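Welby issues new care schedule for Kitetti hand-held grippers

Sat 23 March

Welby has published a revised care and repair schedule for the Kitetti, its hand-held gripper tool. The schedule replaces the notes supplied with the first tools and applies to every Kitetti in use, including those on loan. It covers daily cleaning, pad changes, jaw alignment and the checks to be made before a tool goes back to work after a repair.

The main change is to the finger pads. Owners were told in the past to change a pad when it looked worn. Under the new schedule both pads are changed together after 90 hours of use, or sooner if the rim has split or the face has started to lift. Fitting one new pad beside an old one leaves the jaws closing unevenly, and the older pad then wears faster along one side.

Pads are now sold only in pairs. Each pair comes in a sealed bag with a printed slip for recording the date of fitting and the hours on the tool. Pads from the earlier Drirell kit will still fit the Kitetti but should not be mixed with the new ones.

Daily care takes a few minutes. The tool should be switched off and the pads wiped with a damp, lint-free cloth. Solvents and alcohol wipes must not be used on the pads. Dust in the textured face should be lifted out with a soft brush, working from the rim towards the middle. The camera window is cleaned last, with a separate cloth.
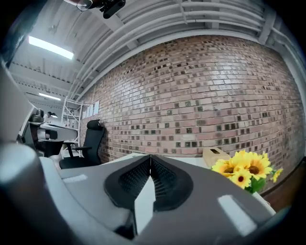 The gripper from behind the jaws, with its two black finger pads meeting in a V.

Jaw alignment is checked with the jaws closed and no load on the trigger. The two faces should meet along their full length. If a gap shows at the tip, the two screws at the base of the left finger are loosened by a quarter turn, the jaws are closed by hand, and the screws are tightened again in turn. If the gap is still there after a second attempt, the finger should be replaced. Filing or packing the faces will void the guarantee.

The return spring is changed at 400 hours. This job can be done on a desk with the tool kit supplied, but the housing must be opened from the underside only. Owners who have not opened a Kitetti before are asked to send it to the Welby workshop, where the spring, the trigger pin and the jaw bearings will be changed as a set.

After any repair the camera must be set up again. The jaws are opened and closed fully five times while the Yao software records their travel. Yao then compares the result with the last saved setting and shows a pass or a fail. A tool that fails should not be used until the alignment check has been repeated.

The new limits are based on Welby's own workshop records, which cover 366 repairs. Uneven pad wear was the most common fault, followed by weak return springs.

The schedule is free to download from the support pages of the Welby website. Printed copies will go out with all pad orders from the end of March. Version 2 of the Yao software, needed for the new set-up check, is available from the same pages.

ENDS

Notes to editors

Welby makes and repairs hand-held grippers and the software used with them. Press enquiries should be sent through the contact form on the Welby website.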